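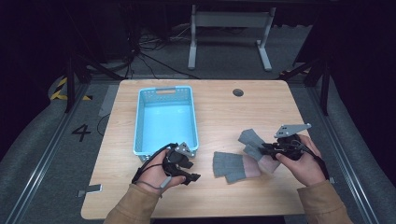

Online gaming operator Fulus will open its June member promotion on Tuesday, with a match bonus for new accounts and a ticket draw for existing ones. The draw covers home games of the Povach handball club, which the company has sponsored for three seasons. Each entry is a numbered slip, and on draw day the winners are drawn from the slips one by one. There are 16 pairs of tickets to be won.

New members who register and make a first deposit during the promotion period receive a 16% match bonus. The bonus must be played through 8 times before a withdrawal can be made. Bets on the Nitullow virtual league do not count toward this total, and neither do canceled or refunded bets.

Existing members receive one entry for every settled sports bet, up to three entries per day. Entries are added to the account overnight and can be checked under My Promotions.

Winners will be notified by email and must reply within three days. Tickets not claimed in that time will be drawn again. They can be picked up at the Dvořáček box office from 8 a.m. on game day - photo ID is required.

The promotion is open to members of legal betting age in their place of residence. One account per household. Full terms are posted on the Fulus promotions page, and questions can be sent to customer service through the member inbox.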